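Redcombe green serving tray: a review after one very fruity month

I've owned my share of trays. The wicker one shed bits into the carpet, the mirrored one was a fingerprint museum, and the big acacia monster was lovely but so heavy I needed both arms and a running start. So when I say I'm a little bit in love with a plain green rectangle, please understand there's history here!

The Redcombe is a shallow tray in a deep bottle-ish green, rectangular, smooth inside, with raised sides all the way around. No handles and no cutouts. I bought mine in June from a little housewares shop called Maklow, where Kristaps Jaunzems behind the counter let me stand there for ages tilting it back and forth with a lemon in it like a kid with a marble maze. I paid $29, which felt steep for a tray for as long as it took me to get it home.

What I wanted it for

Two things. Breakfast on weekends, and moving fruit. The second one sounds silly, but we buy a lot of fruit (the market closes at noon and they practically throw the last of it at you), and it ends up wherever there's a flat surface. I wanted something I could load up, carry off, and put down on a counter, a couch, or a bed without half of it making a run for it.

The sides

They're the whole reason to buy this. They're low enough that you can see everything and grab an apple without fishing for it, and high enough that an orange bumps up against the edge and stays put. I've carried mine up a flight of stairs with a full load and lost nothing. My old Hanen tray had a sort of suggestion of a lip, and plums went over it constantly.

The surface

Smooth, dark, and easy to wipe. Juice comes off with a damp cloth, and even the ring from a coffee mug went away with one pass. It does show little specks and crumbs more than a pale tray would. I don't mind, but if you're the type who sees every crumb you might. The smoothness also means round things travel a bit if the tray is only half full. Pack them in and they hold each other still.

And the color! Red apples and oranges look fantastic on it. I've started leaving it out on purpose.

On a soft surface

My big worry was the bed, because a mattress is where trays go to die. This one does well. The base is wide enough that it settles into the covers and doesn't teeter, and you can set it down at whatever angle there's room for. With drinks I'd still be careful, as with any tray. For anything juicy I put a sheet of plastic over the bedding first, and plates for the vegetables.

Apples, oranges and a dark little fruit in the tray, then some of the produce out on the pink plastic with the tray off to the right:
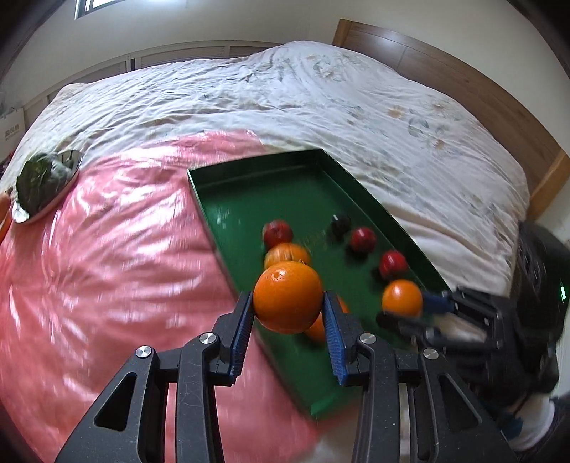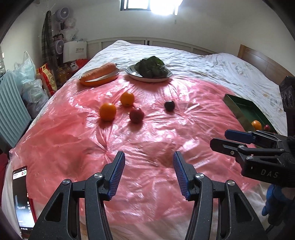 Things I'd change

Handles, or even a finger groove on the short ends. Picking it up off a flat counter when it's loaded takes a bit of a fingernail maneuver, and I've gotten into the habit of sliding it to the edge first.

I'd also love a second size. There's a smaller one from Leka that I looked at, but the sides were so low I put it right back on the shelf. If Redcombe ever makes a half-width version of this for the nightstand, I'll be first in line.

Would I buy it again?

Yes, and I sort of have, since my sister walked off with mine one Monday and I went straight back to Maklow for another. Kristaps had it on the counter before I'd finished asking. The new one is living by the fruit bowl, and the fruit bowl is mostly holding keys now.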